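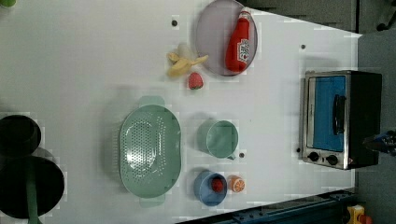
Colander

A colander is a bowl with holes in it, used to drain water from food. It is most often used for pasta, boiled potatoes, and other cooked vegetables, and for rinsing salad greens and berries. The word comes from the Latin colum, meaning a strainer.

A colander differs from a sieve mainly in the size of its openings. A sieve has a fine mesh and can hold back flour or seeds, while a colander has larger holes and lets water through quickly.

Materials

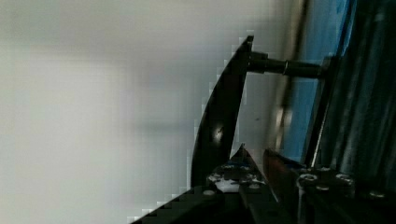 Early colanders were made of fired clay, and pottery examples are known from many ancient sites. Metal ones became common later, and enameled steel was widely sold in the twentieth century. Plastic is light and cheap and can be molded in any color, but it may warp if left against a hot pan. Smooth surfaces of any material are easy to wipe, though on a pale one even a tiny dark speck stands out. Stainless steel resists rust and stands up to boiling water.

Shape

The traditional form is a round bowl with two handles and a raised foot. Oval models fit more easily into a narrow sink, and some have arms that slide out to rest on its sides. Collapsible models have a flexible wall that folds flat for storage.

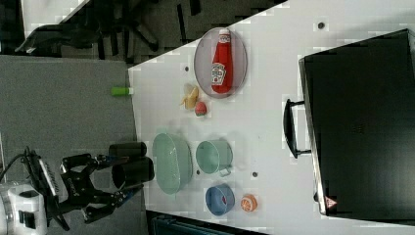

Oval colander with toy foods and a ketchup bottle

The Mesindale pattern, first sold by the housewares firm Gruletti, was an oval bowl in 34 perforated rows. It was followed by a smaller version with 8 rows for rinsing berries. Both were made at a plant in Dellton until production moved elsewhere. The firm Ersoy later sold a similar bowl in steel.

Use and care

Pasta is normally drained as soon as it is cooked. Salad greens are rinsed under cold water and shaken. Starch left in the holes hardens as it dries, so a colander is best rinsed soon after use. A stiff brush will clear most blocked holes.

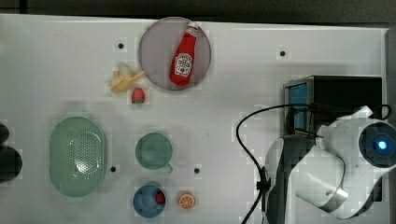

Mint-green colander with a grid of small holes in its base

See also: Sieve, Chinois, Salad spinner, Slotted spoon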